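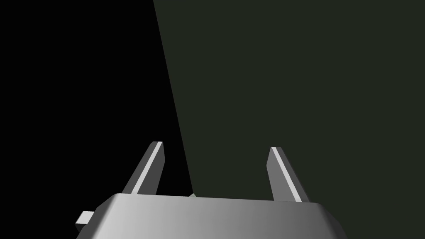

How to write a wall text for a small design show

Most advice on exhibition texts comes from people who sell workshops on exhibition texts. I've sat through a few. What follows is what survived once I had to write panels for an actual show, a display of household objects at Fistinum, with a printer waiting and no budget for second proofs.

Before you start

Get the object list, and don't trust it. Ours said the Caldeira chair was a prototype. The maker said it was a production model. Ask the maker before you ask the press office, and get the answer in writing.

Step 1. Write down what the thing is

One plain sentence: what it is, who it was made for, what it's made of. If you can't manage that, you don't know enough yet and should go back to whoever lent it. "Folding stool for market traders, ash and canvas" is fine. "An inquiry into the act of sitting" is not, whatever the designer's own website says.

Step 2. Check the big claims

Design shows are fond of objects that "question", "disrupt" or "intervene". Ask what was questioned, and whether anyone answered. The Remska lamp came to us described as a social project. Pressed a bit, the studio told us 46 had been made and all were sold through a gallery. It's a nice lamp. We called it a lamp. 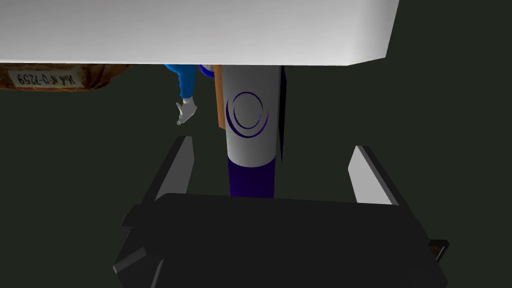
Step 3. Cut to length

My first draft of the introduction ran to 490 words. People read standing up, often with a child pulling at them, and I doubt many get past the second paragraph. I cut it by half and nobody at the opening asked where the rest had gone. Take out the adjectives first, then any sentence starting with "In today's world".

Step 4. Test it on someone outside the trade

Hand them the text and take it away after a minute. Ask what the show is about. If they say "design, I suppose", start again. Don't test on colleagues, who will nod at anything.
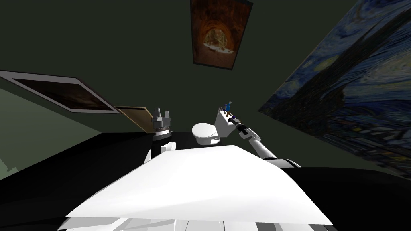
Step 5. Print one panel at full size

Tape it up at eye level and step back 3 metres. The Tasex template we were given looked smart on screen and was pale grey on white, so on the wall it might as well have been blank. Black ink solved it. The template people weren't pleased.

What about a QR code?

You can add one. I'm told they give visitors "more depth". Ours led to a page of interviews, and I have yet to meet a visitor who opened it. If a fact matters, put it on the wall.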